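# Mernent scene pack, worth paying for?

**clurdale_bench** · 03/10/2022

Has anyone here bought the Mernent household pack? It is sold as a set of 60 furnished rooms for arm simulation, with the Panda already placed and a pick task set up in each one. I work on tabletop grasping and build my scenes by hand, and it takes me most of a day to make one I like. The trial gives you 3 rooms. I would like to hear from people who have the full set before I ask for the money.

**mquansah**

We have it at Cuddale. The rooms load, the collision meshes are decent, and the arm was reachable to the target in every room I opened. My complaint is the friction values. They are the same on every object, so a vase slides the same way a metal part does. You can edit them, but it is one file per object and there are 2000 objects.

Mansa Quansah

**zakaria_fan**

Skip it. The Zakaria generator makes as many rooms as you want and you set the friction by class in one place. I don't see why you would pay for fixed rooms.

**mquansah**

Zakaria rooms are fine for volume. I had trouble with objects starting inside each other, and I was throwing out 29 percent of the rooms before training. If you have a filter already, go with that. We didn't.

**zakaria_fan**

There is a settle step for that. It is off by default. Turn it on and let the physics run before you save the room.

**mquansah**

We had it on. It helped with the small items and did nothing for the long thin ones.

**clurdale_bench**

Does the Mernent pack have much variety in what is on the furniture? The trial rooms are kitchens and all three are mugs and plates.

**akosua_o**

More than the trial suggests. I have been running the bedroom set since June. This is the dresser room, with the gripper down over the small flat piece:
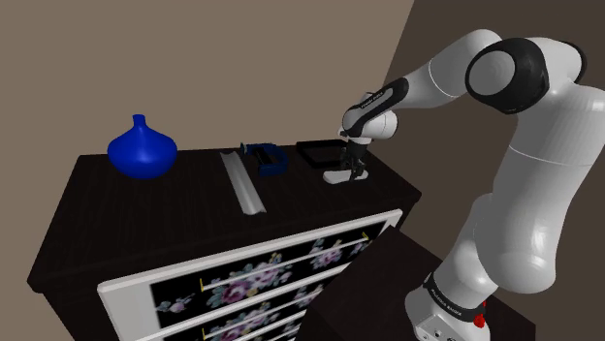 ## Notes from the bedroom set

- **Clutter:** mixed. The dresser has a blue vase, an angled rail and a clamp on it, so you get household things and shop things together. I like that for testing. If you need realistic homes you may not.
- **Flat targets:** hard. A top-down grasp on a thin object leaves very little room above the surface, and my planner clips the dresser if I keep the default margin.
- **Textures:** the flowered drawer fronts are good for checking whether your vision model gets distracted. Plain fronts would have told me less.
- **Support:** I wrote in about a missing mesh and got a new file the next morning.

Akosua Owusu

**zakaria_fan**

A clamp on a dresser is the kind of thing I mean. That is random placement with a price on it.

**akosua_o**

Could be. The placements are the same every time I load it, and I need that to compare runs.

**clurdale_bench**

Fixed placements matter to me too. I'll ask them for one bedroom to try, and check the friction file first.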